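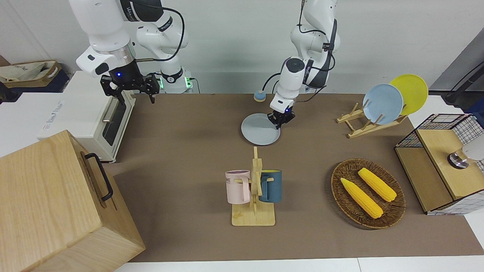
双腕セル「Kanau」の立ち上げと保守
実習報告書 2025年7月10日

1. はじめに

私たちの班は、台所の片付け作業を題材にした双腕ロボットのセルを担当しました。名前は Kanau です。最初は「腕を動かす班」になれたのがうれしくて、プログラムばかり書くつもりでいたのですが、やってみると時間の大半は設置と手入れに使いました。そしてそれがとても面白かったです!

2. セルの構成

白と黒の腕を2本、上から作業台に向けて吊り下げる配置です。手先はどちらも黒い2本指の平行グリッパです。台には茶色のマットを敷き、皿、木の皿立て、マグを掛けるスタンド、トウモロコシを入れた編みトレイなどを置きます。左腕の課題は平らに置かれた皿の縁をつかむこと、右腕の課題はマグをスタンドから外すことです。固定カメラは台全体が入る位置に決め、以後は動かしていません。

3. ケーブルの取り回し

いちばん苦労したのがここです。最初の配線では、左腕を奥へ伸ばすと手首の手前でケーブルが張り、3回続けて非常停止がかかりました。関節ごとに余長を取り直し、可動範囲の端まで低速で動かして、引っかかりがないかを目で追いました。余らせすぎると今度は台の上の物に触れます。結束バンドを留めては切り、留めては切り、袋がどんどん軽くなっていきました。ちょうどいい長さが見つかったときは班全員で拍手しました。

4. グリッパの高さ合わせ

皿は薄いので、指先が高いと縁の上を滑り、低いとマットを押してしまいます。マットを敷いた状態で基準高さを取り直し、皿のつかみ動作を400回試しました。失敗は22回で、その多くは皿が中心からずれて置かれていた場合でした。指先のゴムパッド(Jallance 製)は端から減るので、左右を入れ替えて使うと長持ちします。

5. 日常点検

毎朝、次の順で確認しました。
・手首の青いランプと、腕の根元の緑のランプ
・取付ボルトの合いマーク
・ケーブルの擦れ、コネクタの緩み
・指先の汚れ(アルコールで拭く)
・マットの位置と浮き
点検表は制御ソフト Jorkunside のログと同じフォルダに保存しています。ログは期間中に3,168件たまり、停止の原因を探すときに本当に助かりました。

6. 残った課題

マグはまだ難しいです。取っ手の向きが少し変わるだけで、ペグから抜く途中で引っかかります。手首を先に傾ける軌道を試作中で、7月末までに皿と同じ回数の試験をしたいと思っています。右腕の第2関節のケーブル固定具も、樹脂のものから交換する予定です。部品は発注済みで、届いたら高さ合わせからもう一度やり直します。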